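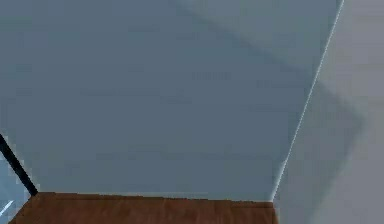 Blue-gray wall and brown wooden floor, computer rendering.

Codley Branch Library Renewal
Progress report to the Dumlao Fund, period ending April
Prepared by Tatsuya Miyazaki, project coordinator

1. General situation

The work in Codley continues and we are now in the second half of the grant period. The children's corner is open again and the lending desk is in its new position near the entrance. The reading room is still closed to the public. We planned to open it in this period, but the floor company could not deliver on time and we had to move the painting after the floor. I informed your office of this delay by letter and I thank you for the quick answer.

2. Books and catalog

In this period we checked 1,477 books against the old card catalog. From these, 158 were in too bad condition to lend and were taken out of the collection. A few of them have local value, mostly old harbor histories of Rirkevport, and we keep them in the closed cabinet until the regional archive decides if it wants them.

The new catalog program, Grarkiris, is installed on both desk computers. The staff had two training mornings. The search by author works well. The search by subject is still slow, and sometimes it shows the same title twice – the supplier knows this and has promised a correction.

3. Readers and activities

We gave out 900 new reader cards during the period. Many of them went to families who live on the Rirkevport side and did not use the library before. The evening opening until 8 p.m. is popular with students, but the staff find it heavy, and I would like to discuss with you if we can pay for one more part-time person.

The story hour was held 10 times. Two more were canceled due to illness.

4. Reading room

The heating pipes are finished and tested. The electrician still has to move one switch. For the walls we are considering a blue-gray tone. The older readers' group prefers a warmer color and has asked for a sample on the real wall before we order the paint. I think this is a fair request and we will do it.

5. Money

Spending is within the plan for books, training and furniture. The floor will cost more than we wrote in the application, as the old boards under the north windows were rotten. We ask your permission to move the unused part of the printing budget to the floor. A separate table with all amounts is attached to this report.

6. Next period

Floor and painting, then the shelves, then opening of the reading room. We also want to finish checking the music section, which is small but in poor order.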